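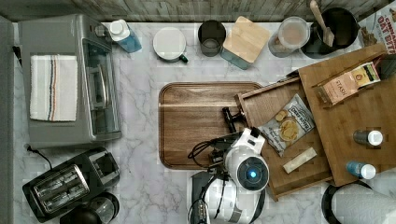 The arm above the practice counter, with the wooden tray and the open drawer in reach.

STILTBY STUDENTS ENTER KITCHEN ROBOT IN BEVILERO CUP

Wednesday, November 6, 2019

A team of 13 students from Stiltby Technical College has entered the Bevilero Cup, a contest for student-built robot software. The team has been working since July on a program that lets an arm pick up everyday items from a crowded kitchen counter and put them away.

The rules ask for an ordinary worktop. Each run lasts 700 seconds, and points are lost for anything knocked over. The team scored 2,265 points in the qualifying round and goes through to the final in Gemen.

"Bottles lying on their sides are still our weak spot," said team captain Yamuna Unnithan. "Drawers went better than we expected — we had set aside a month for them and used two weeks."
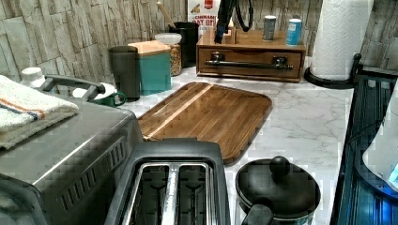
The counter from another angle, with the toaster in front and the drawer unit to the right of the board.

Wiebke Böttcher, who teaches the robotics class, said the students wrote the grasp planning themselves and share the work in two groups, one for vision and one for motion. Leonardo Villa leads the motion group.

The Fabbri Fund is paying for travel to the final. Schools that would like to visit a practice session can write to Tullio Vitale at the college office.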